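I finally tackled the corner under the big metal rack in our shared shop, and a few of you asked how I keep small stuff from wandering off down there. So, 24 October 2020, crate notes!

**Get crates with slatted sides.** I used solid bins until March and every one of them turned into a mystery box. With slats I can tell from across the room whether I'm looking at clamps or extension cords, and the sawdust falls through (mostly onto my shoes, but fine).

**Keep them low.** Heavy things go on the floor, always. I cap mine at 30 pounds each, and if I can't slide one out with a foot, it's too full. 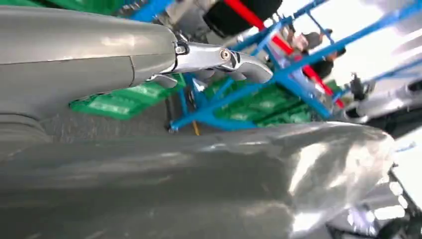 *Green crates tucked in under the blue framework, with the red bar running across it.*

**Leave a gap between crates.** Your fingers need somewhere to go! I allow 2 inches, and I cut a scrap of wood to that width so I don't have to measure every time I put things back.

**Measure the opening, braces too.** Diagonal bars eat up more room than you'd think — I once bought a 16 inch crate from Drileck that fit beautifully until I tried to lift it out past the brace. It lives in my car now and holds groceries.

**Wipe the tubing while the crates are out.** A damp rag and a drop of dish soap does it. I tried the Jastgate spray and it left streaks on painted metal, so I gave mine away.

Labels next time. I bought a roll of 60 and I've used maybe four.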